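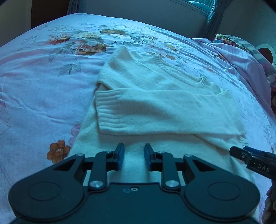
Page last changed: 2023-12-02

About Tillisel

Tillisel is a repair and care house for knitted clothing. We accept sweaters, cardigans, scarves, hats and blankets from private customers and from shops, and we return them mended, washed and ready to wear. The company also runs a small school in which the same work is taught to beginners and to people already employed in the clothing trade.

Our History

The company began as the mending room of the Bratberg mill, which spun and knitted wool for the local market. When the mill stopped making its own garments, the mending room was kept open for customers who still owned them. It later became a separate business and took the name Tillisel, after the lane on which the first workshop stood. The mill building has since been divided among several tenants. Tillisel occupies the ground floor and the former dye house.

The school was added when our senior menders were near retirement and few trained people could be found to follow them. Its first course was held at the cutting tables after working hours. The school now has 2 classrooms of its own, a wash room and a yarn store.

What We Do

Most of the garments sent to us need one of a small number of repairs: worn elbows, loose cuffs, moth holes, dropped stitches or a neckline that has lost its shape. Each piece is examined on arrival and a written estimate is sent to the owner. No work is started until the owner has agreed to the price. If a garment cannot be repaired to a fair standard, it is returned and only postage is charged.

Visible and invisible mending are both offered. Invisible mending takes longer and depends on a close match of yarn. For this purpose we maintain a library of 958 yarn shades, many of them from spinners no longer in business. Customers who have kept spare yarn from the time of purchase are asked to send it with the garment.

We also offer washing, pilling removal and summer storage. Garments for storage are received until the end of June and are kept folded, never hung, in closed cotton bags.

The School

The Tillisel school offers a foundation course of 400 hours and a number of short courses. Students in the foundation course study hand mending, yarn and fiber knowledge, washing and blocking, and the writing of estimates. Practical work is done on real garments under the supervision of a mender. Those who complete the course receive a certificate from the school.

Short courses are open to the public and require no earlier training. Subjects include darning, replacing a cuff, and the home care of wool. All tools are provided.

Our Partners

Yarn for new work is supplied by Zudari, a spinning company with which we have had a standing agreement for many years. Després, a maker of knitted outerwear, sends its customer repairs to our workshop and takes two foundation students each year for a period of paid training. Neither company has an ownership share in Tillisel.

Our Principles

A repair should last as long as the garment around it. Prices are set by the time a repair requires and are the same for costly and inexpensive clothing. Waste yarn and garments given to us are used in teaching, and what remains is sent for fiber recycling.

Gifts of Clothing

The school accepts gifts of knitted clothing in any condition, provided that it has been washed. Up to 1000 pieces can be held in the teaching store. When the store is full, a notice is placed at the front desk and further gifts are declined until space is available.

Visiting and Contact

The front desk receives garments during workshop hours. Visits to the yarn library are by appointment. Requests for estimates, course applications and general questions should be sent in writing to the office at the Bratberg building, marked with the name of the department concerned.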